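Checking and changing gripper pads on hand-held tools
Wilmont workshop guide, revised Tuesday, March 5, 2024

For anyone who uses a two-finger gripper at the bench.

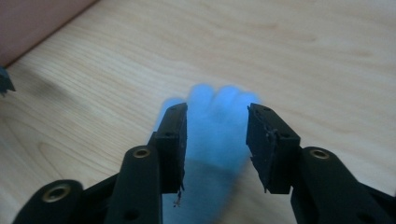

Refilwe Le Roux asked whether a pad has to come off as soon as it looks rough, or only when it starts dropping things. Go by the look. A pad that still holds a box well can let a smooth part turn, and you will get sessions that don't match each other.

Before you start

Switch off anything that drives the fingers. Wear clean gloves and keep your fingertips out of the gap while you test the movement. Clear the table in front of you so that a dropped screw is easy to find.

Checking the pads

1. Open the fingers fully and look at the inner face of each pad under a good light.
2. Brush off specks and crumbs with a dry brush. Don't use compressed air, as it pushes grit into the joints.
3. Run a gloved finger along the inner edge. If it is frayed or bits lift away, the pad fails.
4. Light scuffs on the face are allowed. Note them in the log.
5. Look at the screw holes. A pad with a crack running from a hole fails.
6. Move each arm by hand and feel for play at the bushings. If there is any, stop and hand the tool in.

Changing them

Always change both pads, even if only one has failed. A new pad against an old one closes unevenly. Take out the screws, lift the pad away and fit the new one loosely. Close the fingers until the faces meet flat, then tighten the screws a little at a time.

Open and close the tool 20 times and check the screws again. Write the tool number, the date and your initials in the log. Old pads go in the Zedau bin by the door, not back in the drawer.

Tools on the Juvedora bench follow the same rules. Their spare pads are kept in drawer 59.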